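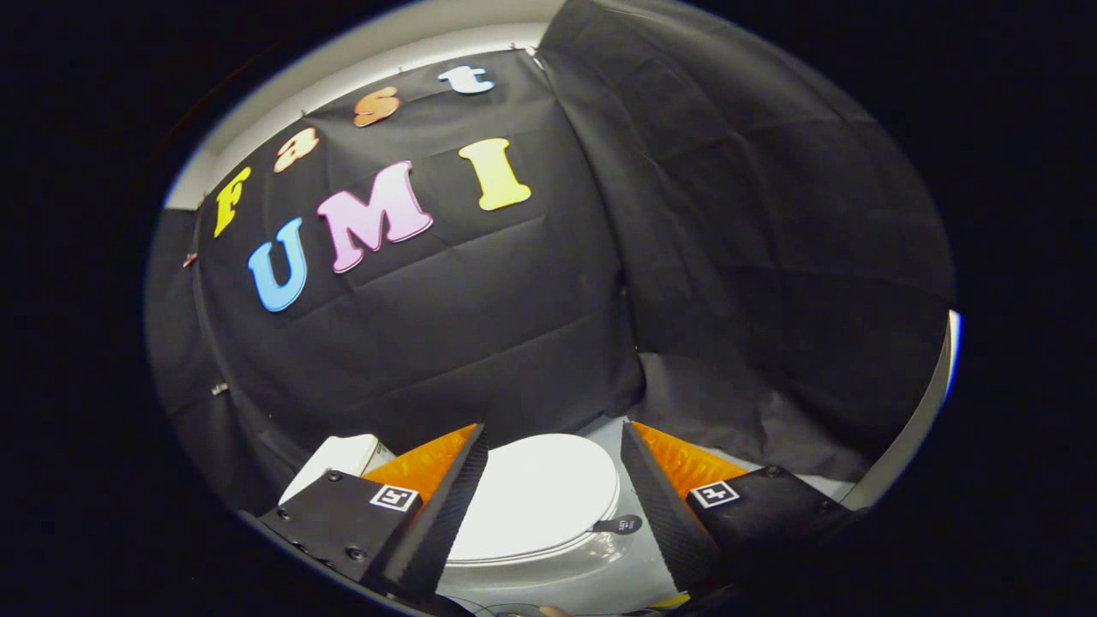
## 4. Setting up and checking the toilet station

Read Section 3 (charging and storage) first. The steps below assume a charged hand gripper, a clean lens and a station that somebody else left in what they called good order. Treat that last part as a claim and check it.

This section replaces the March version, which had operators calibrate first and hang the cloth afterward. We lost a lot of recordings to that order. The vendor's quick-start card still shows it. Ignore the card.

### 4.1 Before you touch anything

1. Sign the station log. Write the gripper's number, your initials and the time.
2. Read the last entry. If it says "all fine" and nothing else, do the full check in 4.2 through 4.5. If it lists what was checked, you may skip 4.3, but only that.
3. Take off rings, watches and anything on a lanyard. A dangling badge in front of the lens will spoil a recording, and you won't notice until playback.
4. Check the battery. Below 70 percent, swap it. The indicator reads high when the pack is cool, whatever the leaflet says about "smart gauging."

> **Note:** Niall Pringle keeps the master log. If your entry is missing, your session gets thrown out along with the data. He has been asked to be more flexible about this and has declined.

### 4.2 Hanging the cloth

The black cloth keeps the walls out of the tracking as far as it can. It doesn't do this perfectly. With a lens this wide, a strip of white wall or ceiling will show over the top edge in most positions, and chasing it is a waste of an afternoon. What matters is that the cloth stays put between the first recording and the last.

1. Start with the lettered panel. Clip the top edge at the corner and work across.
2. Hang the side panel so its edge meets the lettered one. Clip the seam partway down and again lower, where it tends to open.
3. Pull each panel once, firmly, by the bottom hem. If a clip walks, move it to fresh cloth. Squeezing the same spot harder does nothing.
4. Leave the creases alone. Brinditz, who sold us the cloth, recommend steaming it before each use. We steamed it for a full week at Irnamley and compared the tracking logs with the week before. No difference that Marta Savchuk could find, and she was hoping for one.
5. Press each foam letter flat with your thumb. The letters give the tracker something to hold on to against all that black. A letter that lifts at one corner throws a small moving shadow, so re-pin it or take it off entirely and say so in the log.

> **Caution:** Don't rearrange the letters, swap colors or add your own in the middle of a batch. A changed backdrop means a new map and a new calibration (4.4). Yes, even if it's only the "t."

### 4.3 Placing the toilet

1. Set the toilet on its floor marks. The marks are under the base, so lift to place it. Dragging smears them.
2. Measure from the back cloth to the front of the rim. It should read 71 cm. Write the reading you got, even if it's wrong. We would much prefer an ugly true number to a copied one.
3. Close the lid. Look along it from the side and see that lid and seat sit evenly on the rim.
4. Open and close the lid by hand, slowly. It should stay up unsupported when raised. If it drifts down, the hinge needs attention, see 4.6.
5. Check that nothing has been left in the bowl.
6. Move spare items well out of the working area. The lens picks up far more at the sides than you would guess from standing there.

### 4.4 Checking the gripper fingers

Most of what gets reported as a "software problem" has been a finger problem. Start here before you file anything.

1. Hold the gripper upright and look at the orange pads. The texture should be clean from bottom to top. Wipe with a damp lint-free cloth. No alcohol: it dries the pads, and dry pads let go.
2. Push each pad sideways with a fingertip. Any slip at the edge means the adhesive is going. Replace both pads together, never one.
3. Check the black ridged strips at the fingertips for nicks.
4. Test every screw on the finger housings with the small driver. Snug is enough. The housings crack if you lean on them, and the parts list calls this "rare." We keep a drawer of them.
5. Look at the square marker on each finger. It must be flat, dry and whole, with its white border showing all the way around. The opening width is worked out from these two squares. A smudge on the border is enough to make the width reading jump.
6. Open and close the fingers fully, several times, while watching the width on the screen. It should climb and fall smoothly. A reading that sticks near one end usually means glare on a marker.
7. Run the calibration from the menu. Keep the fingers still when told. The screen will say PASS.
8. Don't believe PASS. Close the fingers on the gauge block and read the width yourself. The routine passes a gripper with a peeling marker quite happily; Effie Aitken demonstrated this to the vendor, who thanked her and changed nothing that we can detect.

> **Caution:** Keep your own fingers below the housings when closing. The pinch is mild, but it comes with a reflex jerk, and the jerk is what drops the gripper.

### 4.5 Trial run

Do one unrecorded pass before a batch. It costs a couple of minutes. Every operator who has skipped it has told us they didn't need it.

1. Stand square to the lettered panel with the gripper at chest height. Wait for the tracking light to go steady.
2. Approach the lid slowly from the front. Close the pads on the lid's front edge, raise the lid until it rests, then open the fingers and back away the way you came.
3. Pick up the gray flared piece. Take it across its body so that both pads touch, and hold the wide end away from you.
4. Carry it over the bowl and pause. Both finger markers should still be in view on the screen. If the piece hides one, you have gripped too high. Set it down and take it again.
5. Lower the piece, release, and return to the start position.
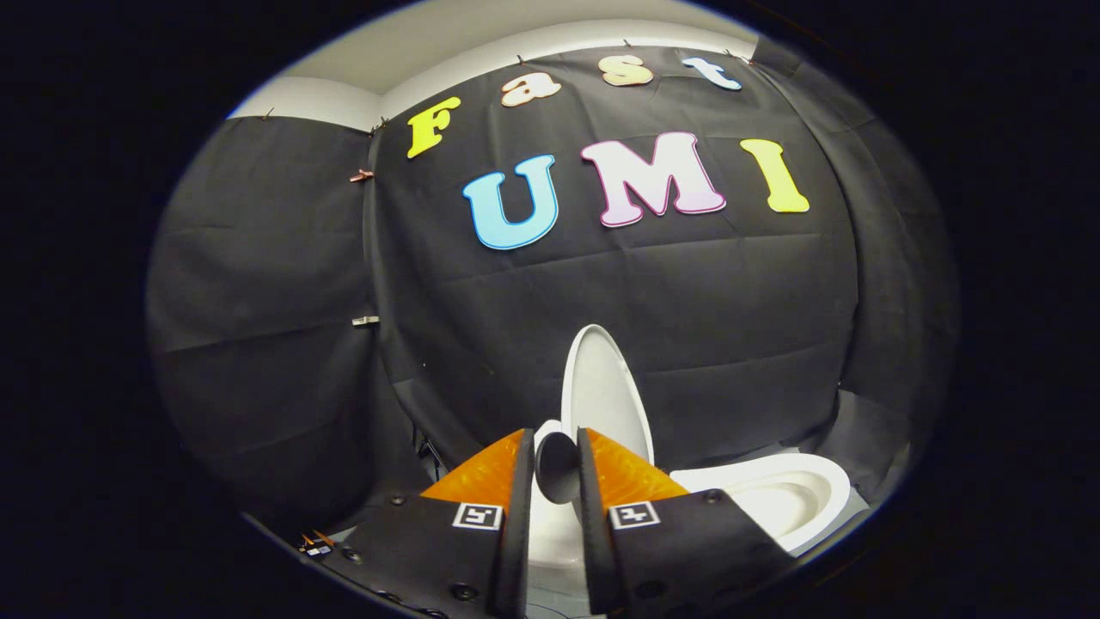
*Lid up, flared piece between the pads, both markers clear.*

6. Play the pass back at normal speed and look at the path. It should end close to where it began. A gap at the end means the tracking drifted, and in our experience the cloth is the first thing to suspect, then the speed of your hand.
7. If the path is good, record. Stop after 22 passes and rest your wrist. The manual that came in the box suggests twice that, evidently without having tried it.

> **Note:** Slow is fine, and hesitation is fine too. What spoils a pass is a correction too quick for the lens to follow. If you fumble, finish the movement gently, mark the pass as bad and go again. Don't save a fumble by trimming it later.

### 4.6 When something is off

**Tracking light blinks near the floor.** There isn't much for the tracker down there. Raise the gripper until the letters come back into view, wait for a steady light, and repeat the approach from higher up. There is a menu item called Low Texture Mode. We have left it on for whole batches and off for whole batches and can't tell which was which.

**Width jumps while the fingers are still.** Clean the markers. Then turn off the lamp on your right. If the jump stops, it was glare, and the lamp needs to move.

**A pad squeaks on the lid.** Wipe the lid first, then the pad. Glossy plastic picks up hand grease quickly and people tend to blame the pad.

**The flared piece twists in the grip.** One pad is probably lower than the other. Compare them side by side against the gauge block. Tightening your hand will hide this for a few passes and make it worse.

**The lid won't stay up.** Tighten the hinge caps a quarter turn each. If it still falls, stop using the station and tell Donnie Galbraith. No tape on the hinge, please. Tape has been tried.

**The cable snags.** Route it down against the cloth and check it again whenever a panel is moved. A cable pulled tight will tug the panel, and then you are back to 4.2.

**The Shehu dashboard shows the station as healthy.** It may be. The dashboard checks that files have arrived and have a sensible size. It has shown green for a batch recorded with the lens cap on.

### 4.7 Closing down

1. Put the flared piece back in its tray and lower the lid.
2. Wipe the pads, the fingertip strips and the lens, in that order, using a fresh cloth for the lens.
3. Leave the backdrop hanging. Folding it away each evening gets you fresh creases and a different seam every morning.
4. Copy the recordings to the Pomitico drive and open the first and last files. The copy tool reports success when the disk is full, so look at the last one with your own eyes.
5. Fill in the log: cloth, distance, width on the gauge block, bad passes, anything you moved.

Changes to this section go through Kirsty Ritchie. Send the log page with your request. A suggestion that arrives without measurements will be read, but it won't get into the next version.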